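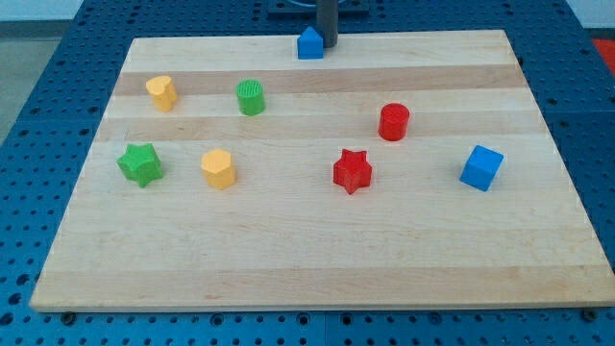

About Tavden

Home > About us > Who we are

Tavden gathers and prepares examples from which robots learn to handle everyday objects. Our clients are research groups and manufacturers who have a learning system but lack the hours of well-kept practice that such a system requires. We were founded by Jolán Vörös and Dilek Dursun, who had worked together on factory automation and who remain the two directors of the company.

Our work

An example, as we use the word, is a complete record of one task: the instruction given in plain language, the movements of the arm, the view from each camera and a note of the outcome. Most of our examples are made by trained operators, who guide the arm by hand controls while the recording runs. A smaller share comes from the arm working by itself under supervision.

We begin every new client with the tabletop programme, known within the company as Flurkside. It uses small plastic blocks in plain shapes and four colours, set out on a wooden board. The instructions are short. An operator may be asked to push the green star towards the blue cube, or to bring the red star next to the yellow heart. The blocks are placed differently before each recording, so that a system trained on the results must attend to the words and to the positions of the pieces. The Flurkside collection at present holds 1,362 examples that have passed review.

Our second programme, Toprak, covers household and kitchen tasks and is carried out to each client's own list of objects.

How we check our examples

Each recording is reviewed by a member of staff who did not make it. The reviewer compares the written instruction with what the arm did and marks the example as accepted, returned or set aside. Unsuccessful attempts are kept and labelled as such, and clients may choose whether to receive them. Wording is reviewed as well as movement. Where two operators would describe the same action in different terms, both wordings are recorded.

Camera positions are checked at the start of each shift and again after any change to the table. Should a camera be found to have moved, all examples made after the last good check are held back until they have been looked at again.

Our people

Operators complete a paid training period before any of their recordings are offered to clients. No earlier experience of robotics is required. We look for patience, steady hands and clear written English, and several of our reviewers first joined us as operators. Jolán Vörös is responsible for the workshop and equipment. Dilek Dursun is responsible for review, training and client agreements.

Our premises

The company occupies 700 square metres at Ikport, with separate areas for tabletop work, the Toprak kitchens and review. Clients are welcome to visit while their examples are being made. Visits are arranged through the office and should be requested in advance.

Working with us

New clients are asked to send a short outline of the tasks they have in mind, the type of arm they use and the form in which they wish to receive the records. Applications for operator posts open each April.

Contact us | Vacancies | Privacy notice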